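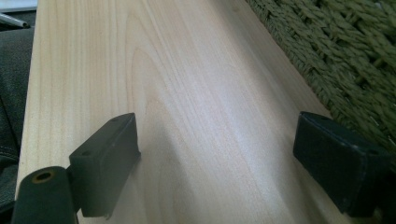 Pad slip on the Asby cell, following on from the thread below. Took the fingers down to the bench gripper and went through it by hand on a bare board before touching anything on the arm. Right pad has small scuff marks on the face, nothing deep, matte finish otherwise all there. Left one has the two little holes along the top, so if yours are blank on top you've got the older Balar pads and the rest of this won't help you much. Board looks like plain unfinished stuff, nice and smooth, which is the worst case for grip I reckon.

What I did, in order:

Air off, bleed it, tag it.
Pads off, wiped both faces with metho. Not the Clolix spray, leaves a film and you'll be back at square one.
Checked the pivot for play. Bit of slop, under the limit. Greased it, will look again in July shutdown.
Pads back on, screws a bit at a time, swap sides as you go. Don't do one right up first or the pad sits crooked.
Closed on the board at 20 percent, then 40. Look for daylight along the edge of the pad. If theres a gap, start over.

Grip force was set to 92 on the controller, no idea who did that or when. Way too high for softwood, it'll dent the edges. Have put it back to the number on the sheet. Please don't wind it up to cure slip, clean the pads frist.

Still to do: homing offset. It drifts after a cold start and I havent got to the bottom of it. If anyone at Fairclough has seen the same, yell out.

Maintenance, Asby

On 6 Aug 2020, Fairclough workshop wrote:
> Ours is dropping boards as well, maybe 5 in a shift, always
> on the turn over to the saw. Colour of the board makes no
> difference, new or old stock the same. Swapped the hose, no
> change. Is it pads or is it pressure? Don't want to order
> a set if it's only a setting.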